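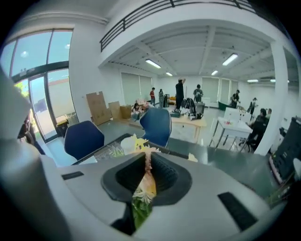 Business > Growing and packing > Equipment

Search this site Enter keyword Go

Otska puts off robot arms and buys hand-held grippers first

The flower and foliage packer Otska will spend this year's automation money on hand-held grippers and staff time, and has moved its first order for robot arms into next year's budget.

The decision was confirmed on 24th February at the company's site in Skornumden, where staff have been trying out the grippers on bunched stems. Under the revised plan Otska will buy 10 of the tools from Dimia at 720 euros each. A decision on arms will follow a review in May.

Otska had set money aside for two robot arms on its hand-bunching line, where mixed stems are gathered, turned the right way up and dropped into sleeves. The line runs by hand all year and is the hardest part of the business to staff before the spring holidays. Two suppliers were asked to quote last autumn. Both wanted to see recordings of the job being done before they would commit to a working speed, and one would not give a fixed price at all without them.

"We had a figure in the budget for arms and nothing in the budget for teaching them," said Bronisława Chmielewska, who runs finance at Otska. "The quotes came back with a long list of things we were supposed to provide. That list was going to cost us money whoever we bought from, so it needed its own line."

The grippers are held and worked by a person, and each carries a camera that records what the fingers are doing. The recordings are then used to train the arm. Otska's packers will use them to pick up bunches, set them down, and lower them stem first into holders and sleeves. The company wants 2000 good recordings of the main tasks in hand before the review.

Renata Żak, who leads the trial, said the number came from the suppliers and might change. "One of them thinks it is enough for a single type of bunch. The other thinks it will cover most of what we do. We will find out which of them is closer, and that affects the order."

She said soft material was the reason for starting with a small purchase. Stems bend, leaves catch on the edge of a holder, and flower heads bruise if they are gripped too high. A tool that closes well on a box or a bottle may close badly on a bunch. Otska has asked Dimia to supply two sorts of fingertip with the order so that both can be tried before anything is fixed to an arm.

The tools will be shared between Otska and Rutkowska, the nursery that supplies much of its foliage. Rutkowska is paying for three of the 10 and will keep them at its own potting and grading benches. The two firms have agreed to pool recordings, although each will hold its own copies. Henryk Śliwiński, the nursery's manager, said he would not have bought any alone.

"Three is what we can afford to leave on a shelf if it goes wrong," he said. "An arm is a different matter. We would have to move benches, change the floor near the door and take out insurance. I am not signing for that on the strength of a sales video."

Mr Śliwiński said the nursery had been caught out before, when it bought a tray-filling machine that fitted the building but was too tall for the lights above it. The machine was sold on the following year. Rutkowska now measures from floor to lowest fitting before it asks for a quotation, and he has asked both arm suppliers to give the full height of their machines at the top of their reach.

Most of the money in the new plan is for people's time. Packers who take turns with the grippers will be paid their normal rate and will not be expected to meet bunching targets while they are recording. Ms Chmielewska said this was the item that took longest to agree, as the first draft had treated recording as something that could be fitted in during quiet spells.

"There are not many quiet spells, and when there are people have cleaning and stock to do," she said. "If you want it done properly you have to pay for the shift."

The plan sets aside six weeks of paid recording shifts, spread between now and the review. Sessions are short. Ms Żak said hands tire more quickly with the gripper than without it, and that the recordings made late in a long session were the ones most often thrown away. Packers swap after each batch, and someone at a desk nearby checks the files before the next person begins.

Plant material is a running cost that had also been left out of the early figures. A bunch can be used several times in a session before it looks too tired to be useful, and after that it goes for compost. Otska is using stems which would otherwise be graded out, with a smaller amount of saleable stock for comparison. The saleable stock is charged to the project at cost price.

Storage is another. The video from each tool is large and the company's existing server could not take it. Otska looked at buying a new one and decided to rent space until after May. If the arms are not ordered, the rental ends.

Kiran Pal, who handles the Otska account at Dimia, said the firm had been asked for smaller orders of this kind by a number of growers and packers over the past year. Dimia will replace worn fingertips free of charge until the review, and will charge for them afterwards. It has also agreed to take back any unused tools in their original packing, less a handling fee.

"Usually the customer wants to talk about the arm first," Pal said. "Here they came with a spreadsheet and wanted to know how long the rubber parts last. We did not have a good answer for wet stems, so they are going to keep a note of it and tell us."

Otska's site manager, Tullio Gentile, said the arms had not been dropped. The space set aside for them next to the sleeving line will be kept clear and the electrical work, which had already been paid for, will go ahead. He said the delay would also allow the company to see whether one arm might be enough.

"The first plan had two because the line has two sides," Mr Gentile said. "That was as far as the thinking went. One side does the simple bunches all day and the other side does everything else. An arm may suit the first side and be no use to us on the second."

He said staff had asked at a meeting whether jobs would go. The company told them that no posts were being cut under this year's budget and that the arms, if bought, were meant to cover shifts it had not been able to fill. He would not make a promise beyond that, he said, because the next budget had not been written. Packers who record will be asked for their views before the review and these will be put in the papers with the costs.

The review will look at how many usable recordings were made, what each one cost in wages and stock, and how the two sorts of fingertip held up. Both arm suppliers have agreed to train a test version on part of the material and to show it working on Otska's own bunches. Otska will pay the carriage for the test machines but not for the demonstrations.

Ms Chmielewska said she would want three prices from each supplier this time: the arm alone, the arm installed, and the arm with a year of support. The earlier quotes had mixed the three together — one included a safety fence and the other did not — and could not be compared line by line.

Rutkowska will make its own decision separately. Mr Śliwiński said the nursery's grading work was more varied than the packing line at Skornumden and he expected to be a year behind. Its three grippers are due to be delivered with the rest of the order, and staff from the nursery will spend two days at Otska learning to use them before recording starts on their own benches.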